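# The shared kitchen at Ulitz is getting sorted, and I'm pretty happy about it

I've been cooking in the Ulitz kitchen for two years now, so when word came around that the counters were finally getting a proper sort-out this June, I went in early with a mug of coffee to have a look.
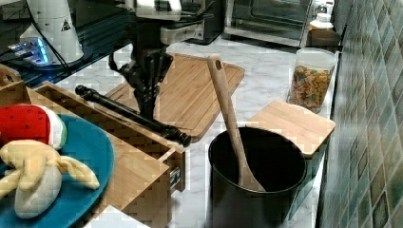
## What's changing on the counter

The big bamboo cutting board stays. I was worried about that one! It's the board with the raised rim, so chopped tomatoes don't go running all over the marble, and it's far and away the thing people reach for first. The smaller square board stays too, over by the green and teal tiles. The plan is to use the small one for bread and fruit and save the big one for everything messy, which I think most of us were half doing anyway.

The deep black pot is getting a home of its own. Up to now it's lived wherever the last person put it down, usually with the wooden spatula leaning in it, and I've lost more time than I'd like to admit hunting for one or the other. From now on they're both going on the low shelf by the stove – the pot at the back, the spatula in the crock with the spoons.

Then there's the cereal. The clear jar with the white lid has been a hit with the kids (all those reds and greens and oranges, of course it has), and it's going to be joined by jars for oats and rice. Indlow, the hardware store down the street, is letting us have a case of 28 glass jars at half price, so there should be plenty left over for beans and lentils and whatever else is sitting around in torn bags.

## Drawers and odds and ends

The wooden drawer box is the part I'm less sure about. One group wants it up on the counter for tea towels and string, and another wants it gone so there's more room to roll out dough. I'm in the dough camp, but I can live with it if it gets pushed back against the wall.

Long things are another question. Rods, rolling pins, the big skewers – none of them fit in the regular drawers, and they end up lying across the boards. A rack from Fastis would solve it for $50, and there's enough in the kitchen jar to pay for that now.

## Money and dates

The whole job has a budget of $700. Most of that is going on shelves and new hinges for the cabinets under the sink, which have been hanging crooked since last winter. The jars and the rack come out of what's left.

The kitchen will be closed for two mornings while the shelves go up, and it opens again at noon both days. If you cook lunch there, the Ung room across the hall has a hot plate and a small fridge you can use in the meantime. Please take home anything with your name on it before the work starts, and check the back of the freezer while you're at it. I found a soup of mine in there from the fall!

The list for cleaning the old shelves is taped up next to the door. Bring gloves if you have them.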